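床上小桌板到底值不值得买？求真实使用感受

宿舍改造小组 > 收纳与家具

楼主：南窗晒被子
八月搬的家，新房间小，放了床和衣柜以后书桌只能塞一张窄的，还顶着暖气片。想买个床上小桌板，晚上看看书、用用电脑。预算70以内。床是一米二的，床垫偏软。看了几天，越看越拿不准，主要三个问题：
一、软床垫上会不会晃
二、长时间用腰受不受得了
三、带杯槽的和不带杯槽的差别大不大
用过的说说，卖家勿扰。

2楼：老陈修椅子
不建议。床上桌就是买的时候觉得天天会用，过两个月竖在衣柜边上落灰。你有窄书桌就用窄书桌，换把好点的椅子，比什么都强。

3楼：Skivico
楼上说得太绝对。我在床上用了两年多，每天晚上一个多小时。关键是高度。盘腿坐的话，桌面离床垫太矮就要一直低头，脖子比腰先坏。买之前拿尺子量一下自己盘腿时大腿的高度，再加10厘米，低于这个数的不要看。
晃不晃要看腿的形状。U形腿接触面大，软床垫上比四根直腿稳。

4楼：南窗晒被子
回3楼：量了，大腿最高处离床垫17厘米，加10就是27。看中的那款写的是28，刚刚够。谢谢。

5楼：阿布吃不胖
我用过两种，一种折叠腿的，一种腿是固定的。折叠的那个半年以后卡扣松了，有一次胳膊压上去，一条腿直接收回去，粥全倒在床单上。后来换成固定的，占地方，但是踏实。软床垫的话我站固定腿。

6楼：Bustos
固定腿的没地方放啊。宿舍床就那么大，睡觉的时候你把它搁哪？我都是折起来塞床缝里。卡扣松是便宜货的问题，买个带金属扣的就行。

7楼：阿布吃不胖
回6楼：我那个就是金属扣的，塑料座裂了，扣子再好也没用。

8楼：桃子味橡皮
说一下杯槽。我觉得有用，但是不要对它期望太高。普通马克杯放得进去，保温杯粗一点的就卡在上面，反而更容易倒。下单前问清楚内径，页面上一般不写。
我们家这张是给小孩挑的，浅绿色桌面，印了卡通图案，左边有个圆的杯槽。说是画画用，现在主要拿来摆玩具车。
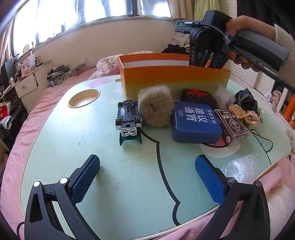

床单是粉色的那张床，杯槽在左手边，车是底朝天放的

另外白色包边这种，边上是圆的，胳膊搭着不硌，比直角的舒服。

9楼：老陈修椅子
左边的杯槽对右手写字的人合适，左撇子就别扭了。买之前看清楚在哪边，有的款能掉头用，有的靠身体那边挖了一块弧形，掉不了头。

10楼：南窗晒被子
回8楼：桌面好擦吗？我主要担心掉色，我吃饭也会在上面吃。

11楼：桃子味橡皮
回楼主：水彩笔湿布能擦掉，油性笔擦不掉，用酒精擦会发花。印花的我不敢使劲擦。吃饭的话建议买纯色的，或者垫张餐垫。热锅别直接放，我妈放过一次砂锅，留了一圈白印，不过那是另外一张木头桌子。

12楼：Yamila Insaurralde
我和妹妹合租，一人一张，说说腰的问题。我盘腿坐不住，试下来能撑久一点的姿势是背靠床头，腰后面塞一个硬一点的靠枕，膝盖底下垫个卷起来的毯子，桌板架在腿上方。软枕头没用，坐十分钟就塌了。
就算这样，我一次也不超过38分钟，一集剧的长度，看完就下床走走。

13楼：Aldana Insaurralde
妹妹来了。她说的38分钟是看剧，她写论文那阵子在床上一坐一下午，后来贴了一个星期膏药。
我的意见和她不一样，我觉得床上桌只适合吃早饭和看视频，打字不行。手腕悬着，床垫软，敲键盘的时候整张桌子都在颤，屏幕也跟着颤。

14楼：Yamila Insaurralde
膏药是搬书柜搬的。

15楼：Skivico
打字颤的问题，在桌腿底下垫一块硬板就能解决大半，旧的画板、薄一点的木板都可以，比桌腿外沿大一圈。鼠标垫不行，太软，我试过。

16楼：老陈修椅子
床上垫木板，木板上放桌子，桌子上放电脑。兜这么大一圈还不如坐回书桌前面。

17楼：Bustos
回16楼：楼主书桌顶着暖气片，冬天你去坐坐看。

18楼：老陈修椅子
回17楼：书桌往外挪一拃，或者换一面墙。楼主方便的话发个房间尺寸，说不定能摆开。

19楼：南窗晒被子
房间2.6乘3.1，门朝里开，窗户和暖气在同一面墙，衣柜是房东的不能动。床换过方向，换完门只能开一半，又换回来了。

20楼：老陈修椅子
那确实没什么余地。买吧，挑圆边的，U形腿，别买带抽屉的，抽屉占了腿的空间，盘腿进不去。

21楼：夜班护士小郭
补充一个没人说的：重量。我这种白天睡觉的，每次搬上搬下，太重就懒得搬了。带书架支架、带小风扇、带USB口的都不要，加一堆东西，又重又容易坏。我那张带灯，灯坏了以后拆不下来，一直翘在那里。
还有一条，脚底有没有防滑垫要看评论里的实拍，商品图上有，寄来不一定有。

22楼：阿布吃不胖
同意别买带灯的。夹一个小夹灯在床头就行，坏了直接换。

23楼：南窗晒被子
谢谢各位，更新一下。周三下的单，固定U形腿，纯色，28高，桌面60乘40，带杯槽，杯槽内径问了客服，8厘米，我的杯子7厘米，能放。连运费没超预算。硬板先不买，家里有块旧画板，到时候垫上试试。

24楼：Skivico
8厘米够用了。收到先别急着撕膜，放床上按四个角，哪个角翘就退。

25楼：桃子味橡皮
固定腿的箱子挺大，快递柜不一定塞得进，备注一下送上门。

26楼：南窗晒被子
回25楼：好，这就去改备注。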